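The Paper Pattern and the Winter Coat

How one town's home sewers kept children in wool for thirty years, and what their account books show

In Hondusbridge, a child's winter coat was seldom bought before the middle of the 1960s. It was cut at the kitchen table in November from a larger coat, usually an adult's, and finished in time for the first hard frost. The practice had a local name, "turning down," and a fairly strict procedure. Much of that procedure survives in writing.

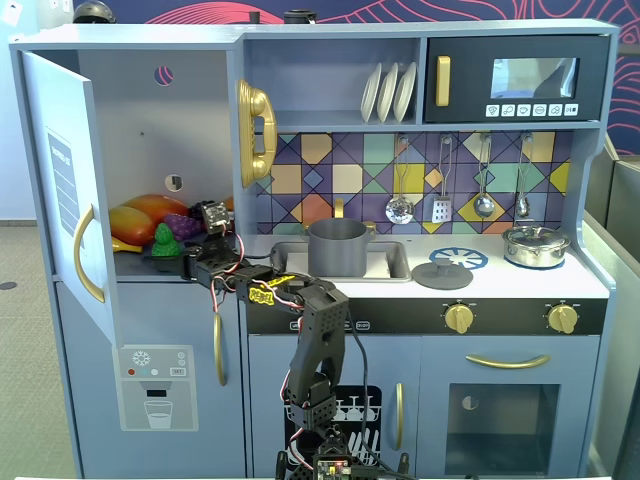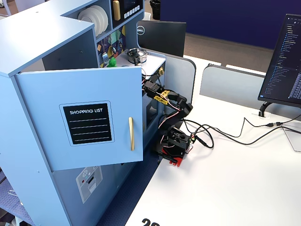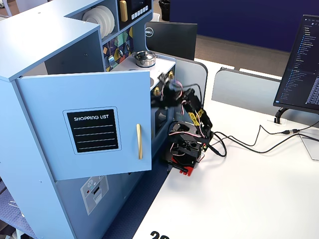 Toy kitchen with play fruit in the refrigerator (first picture) and the shopping list door open (second and third).

The written record is a set of ledgers kept by the Desar dry goods store, which sold patterns, thread, interlining and buttons from a counter at the back. The store also lent patterns. A customer signed for the envelope, took it home, traced the pieces onto newspaper and returned it within two weeks. The ledgers list 1,358 such loans of children's coat patterns. Each entry gives the pattern size, the borrower's street and, in most years, what else was bought at the same time.

Bianca Ardeleanu, a textile historian, spent two winters transcribing the entries. Her interest was in the second column, the purchases. "A person making a coat from new cloth buys cloth," she says. "These people bought thread and lining. You can tell from the receipt that the wool was already in the house."

Of the loans she transcribed, only 200 were accompanied by a purchase of coating fabric. The others show lining, one or two spools of thread and occasionally a card of buttons. Buttons were often reused from the adult coat, although the size was a problem. A button made for a man's overcoat is too heavy for a child's front edge and will drag it out of line. Several of the surviving coats have a second, smaller button sewn on the inside as a backing, with the thread passed through both.

The steps of turning down were consistent from house to house. The old coat was taken apart at the seams with a razor blade or a small pair of scissors. The pieces were brushed, sponged and pressed under a damp cloth. The maker then looked at the wrong side of the wool. If that side was less faded, it became the right side of the new coat. Pattern pieces were laid to avoid the elbows, the seat and the pocket edges, where the cloth was thin.

Buttonholes caused the most trouble. An adult coat already had them, and they could not be removed. Teodor Jitaru, who learned tailoring from his mother and now repairs garments for the county museum, has examined the eleven coats in its collection. Six of them button on the side opposite to the usual one. "When you flip the cloth over, the left front becomes a right front," he says. "You can fight that, or you can let a boy's coat close like a girl's. Most let it."

The remaining five have the old buttonholes closed with a flat darning stitch and covered by a pocket flap or a strip of braid. Jitaru regards the flaps as the better solution. The braid tends to shrink at a different rate from the wool and puckers after washing.

Hems were cut deep. The museum coats have hem allowances of three to five inches, with sleeves finished to match. A coat made for a six-year-old was expected to last until the child was nine and then go to a younger one. On the oldest coat in the group, a brown herringbone, three earlier fold lines are still visible below the present hem.

Nadiia Marchuk wore a coat of this kind through four winters. It had been her uncle's, and it was charcoal gray with a lining of green cotton. She remembers the weight of it more than the look. "It stood up by itself," she says. "When I took it off at school it took up two hooks." Her mother let the sleeves down each fall and pressed the old crease with vinegar and water. The crease never came out completely.

The loans fall off sharply toward the end of the ledgers. The Mirkex department store opened its children's floor on the north side of town, and a ready-made coat could be paid for in weekly amounts. Ye-seo Koo, who studies household spending at Onu College, has compared the two. Lining, thread and interlining for a turned-down coat came to less than a quarter of the price of the cheapest coat on the Mirkex floor. The labor, by her estimate, was 25 to 30 hours. As more mothers took outside work, those hours were harder to find.

The Desar store closed its pattern counter soon afterward. The stock, nearly 4,000 envelopes for garments of all kinds, was boxed and left on the upper floor. Paraschiva Bălan bought the building with the boxes still in it and has sorted about half of them by size and type. Many of the envelopes contain pieces of traced newspaper along with the original tissue, returned by mistake or left on purpose for the next borrower. Some of the tracings have notes in pencil. The most common one reads "add to sleeve."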